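Part 4: Setting up the Workeck drying rack on a wall

I wrote this section after putting up my third Workeck, so it covers the wall-mounted version only. If yours came with the floor stand, go to Part 5. You should already have unpacked the box and sorted the hardware the way I laid it out in Part 3.

Before you start

You'll need a drill, a level, a pencil, a tape measure and a stud finder. The little hex key in the box works fine, though I use my own because the handle is longer and my knuckles stay off the wall.

Caution: The anchors in the box are for solid brick and concrete. If you have drywall, you have to hit studs with at least two of the screws. I tried anchors in drywall once and I spent a weekend with a tub of filler.

Mounting the wall plate

1. Pick your spot. Leave 40 inches of clear wall below the plate so long things like sheets and bath towels can hang without bunching up on the floor.

2. Check for pipes and wires. Mine went up in the laundry room, where there are plenty of both. Turn off the power to any outlet nearby before you drill.

3. Hold the plate up with the arrow pointing at the ceiling and mark the two top holes. Only the top ones for now.

4. Put the level across your marks. Fix them if you need to. A rack that slopes even slightly will send every hanger sliding down to one end.

5. Drill the top holes, put the screws in and stop when they're snug. Leave a bit of play.

6. Now mark and drill the bottom holes through the plate, add those screws, and tighten all of them.

Note: My older plate was stamped Prokgate and the newer ones say Flalmont. The holes line up the same way on both. The covers don't swap, so keep the one that came with your plate.

Hanging the arms

7. Slide the hinge pin into the left bracket first. It's a tight fit when it's new - wiggle it, don't hammer it.

8. Fold the rack flat against the plate and guide the other end of the pin into the right bracket. This is much easier with someone holding the far side. Jalen Kowalczyk helped me with the first one and it took us hardly any time. Doing the second one alone used up most of my evening.

9. Push the locking clip down until it clicks. Pull the rack toward you, gently, to make sure it stays put.

10. Open the rack all the way and close it again a few times. A squeak is normal on day one. A grinding feel means the pin is crooked, so back up to step 7.

Caution: Keep your fingers out of the hinge when you fold it up. The last few inches close faster than you'd think!

First load

11. Wipe the rails down with a damp cloth. There's a thin film on them from the factory, and it left a gray line across a pillowcase of mine before I learned to do this.

12. Start with small, light stuff. Hand towels and dish towels are great for this. Give each one a good shake, smooth it flat with your hands, and fold it over the rail at the halfway point.

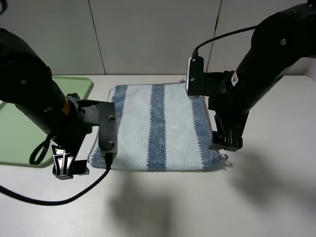 How far apart should I space towels on the rails?
Leave one empty rail between them if you can. Thick towels dry much better with air on both sides, and if the rack is full I turn a fan on low and point it across the room.

13. Check the screws after the first full load comes off. Mine always take another quarter turn. I check them again every March when I do the dryer vent, mostly so I'll remember.

Note: The sticker on the underside says 20 pounds. That means wet weight. A load of soaked jeans straight out of a sink will go past it, so spin them first.

Spare clips

If you lose the locking clip, the part number is 342 and Żak still carries it. Ask for the metal one. Hatice Ağca wrote to tell me the plastic clip fits too, but hers got brittle in a sunny window, and I've stuck with metal ever since.

Keep the leftover washers in the bag and tape the bag to the back of the cover. You'll want them if you ever move the rack to another wall, and that's all in Part 6.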